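Muvska Inland Fishery Access Program
Progress report to the Ornville Recreational Fishing Fund, second period
Prepared by Justinas Hunt, Program Coordinator

Stocking
The release of 600 fingerling rainbow trout into Fletstead Reservoir was completed in February. Water temperature at the northern ramp remained within the permitted range throughout. The remaining allocation is held over pending advice from the hatchery on transport.

Angler survey
Survey staff interviewed 418 anglers at 13 access points. Bank anglers reported steady catches of redfin on worms and small spinners, while boat anglers favoured trolling along the old creek bed. Compliance with bag limits was high. Two access points, Yang Bay and the weir, recorded very little use on weekdays.

Works
Regrading of the Yang Bay track is behind schedule owing to the contractor's other commitments. Percy Nina has negotiated a revised completion date at no additional cost to the Fund.
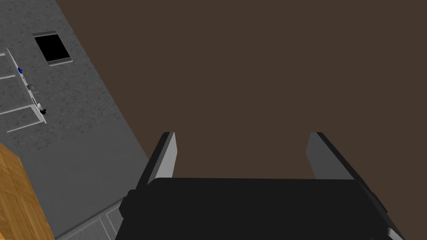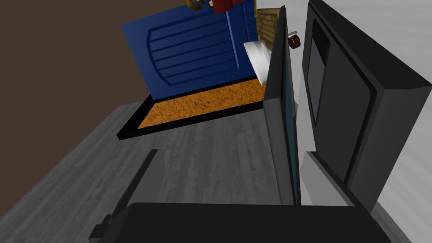
Next period
The program will repeat the survey at all access points, finalise signage on size limits and submit the tackle recycling proposal for the Fund's consideration. Approval is sought to carry forward unspent ramp maintenance money to the next period.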